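Hi Dalia,

Second report on the Gindville project, and I'm happy to say there's a lot in it. Quick reminder for anyone you forward this to: it's a six-part podcast on the early years of reality TV, told by the people who were on it (and a few who did the editing). Your grant covers the first season.

Four of the six episodes are recorded. I've done 33 interviews so far, and the one I was most nervous about, the former Flamness cast member, gave me almost two hours! She talked about the reunion special, the contract she signed at 22, and what it was like to be recognized at the dentist. I'm giving her all of episode three. Her old castmate still won't talk to me - I've asked twice and I'm leaving it there.

Episode one went up in June and got 4,000 downloads. Episode two is at 3,000, but it's newer and I did a lousy job promoting it (I was moving apartments, sorry).
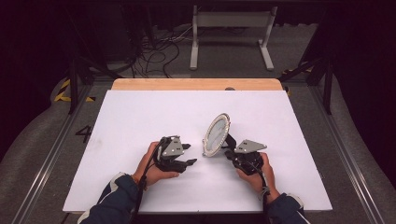
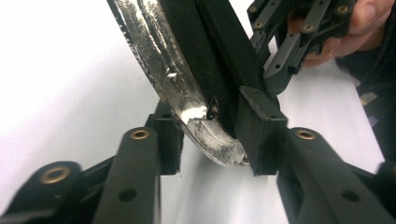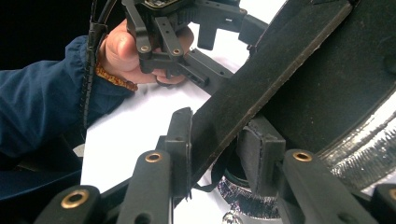
Money next. Kitgate, the studio, raised its day rate in the spring, so I've moved my narration to evenings, when it's cheaper. That puts me a little over on studio time and a little under on travel, because two guests were fine with talking over video. I'd like to shift the leftover travel money to music rights if that's okay with you. The theme song we wanted from the old Flamness opening credits costs more than I guessed, and the soundalike we tried was, well, pretty sad.

Yang has cut episodes three and four down to rough versions. Four runs too long, and I need to lose the whole section about the wardrobe budget, which hurts, as it's my favorite part. Maybe it can be a bonus episode.

Still to do: episodes five and six, the transcripts, and the legal read on the casting director's interview. She names a lot of names. I'd love 30 minutes on the phone with you before that goes to the lawyer - would Monday work? Mornings are best for me.

Thanks again for all of this,
Your very tired host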